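How to Make Your First Solo Demo at Home

Posted 13 April 2008 by Sipho Modise
Filed under: Recording, Songwriting

I played bass in Maltamar for six years and had never recorded a song by myself until the band took a break last September. What follows is the way I do it now, after a lot of wasted evenings. You need a computer, a recording program, one decent microphone, an interface with at least one input, and headphones that cover your ears. If you play keyboards or plug in a guitar, you can get by with even less.

This is for demos. If you want a finished record, make the demo first and take it to someone with a proper room.

1. Pick the song and fix the tempo

Choose one song that is completely written, words included. Play it through with a metronome and try it a few beats per minute faster and slower than feels natural. Most people play too fast alone. Write the tempo down, along with the key and the order of the sections. I keep mine on an index card taped to the desk.

If the song slows down in the bridge, most programs let you draw in a tempo change. Do that now. Adding it after you have recorded four parts is miserable.

2. Set up the room

Use the room with the most soft stuff in it. A bedroom with a carpet and a full closet is better than a kitchen. Stand so that the microphone points away from the computer and your back is to the closet or a heavy curtain. Turn off the refrigerator if you can hear it, and leave your car keys on top of it so you remember to turn it back on.

Get everything you need within reach before you start: lyrics, capo, picks, tuner, a spare set of strings, water. Getting up between takes changes where you sit, and where you sit changes the sound. 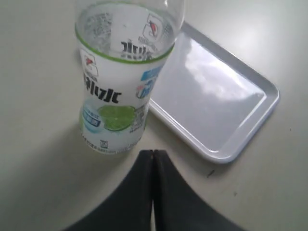 3. Record a guide track

Play and sing the whole song at once, to the click, into one microphone. It does not have to be good. The guide is there so you know where you are when you record the real parts, and it gets deleted at the end. Leave two bars of click before the first note.

Watch the level meter on the loudest chorus. The peaks should stay well clear of the top. Quiet recordings can be turned up, but a clipped one has to be done again.

4. Record the rhythm parts

Drums or percussion first, if there are any. For a demo, a loop or a drum machine is fine. On "Oosthuizen" I used a shaker and my palm on a guitar case, and that was all it needed.

Then bass, then rhythm guitar or piano. For acoustic guitar, point the microphone at the place where the neck meets the body, a foot or so away. Aimed straight at the sound hole it will boom. Do three full takes of each part and keep the best one. Tune before every take – even if you just did.

5. Record the vocal

Mute the guide vocal but keep its guitar if it helps. Stand up, with one headphone slightly off your ear so you can hear your real voice. Sing past the microphone a little instead of straight into it, which keeps the P and B sounds from popping.

Warm up first, and stop after 30 minutes. If you don't have it by then, come back tomorrow. My vocal on "Soritz" took 39 takes over one weekend and I used number 2.

6. Do a rough mix

Delete the guide. Pull every fader down, then bring up the vocal, then the bass, then everything else until you can still make out all the words. Cut some low end from the acoustic guitar so it stays out of the way of the bass. Add a small amount of reverb to the vocal and leave the rest dry.

Listen in the car, on cheap speakers, and once from the next room. Make notes and change only what bothers you in at least two of those places.

7. Export and label

Export a full-quality WAV and an MP3. Put the song title, your name, the date and the tempo in the file name. Back both up, along with the project folder. I lost most of a song called "Arstead" when a hard drive died, and the MP3 was the only thing left.

Next time I'll go over recording harmonies, including what to do if you can't sing above your own lead line.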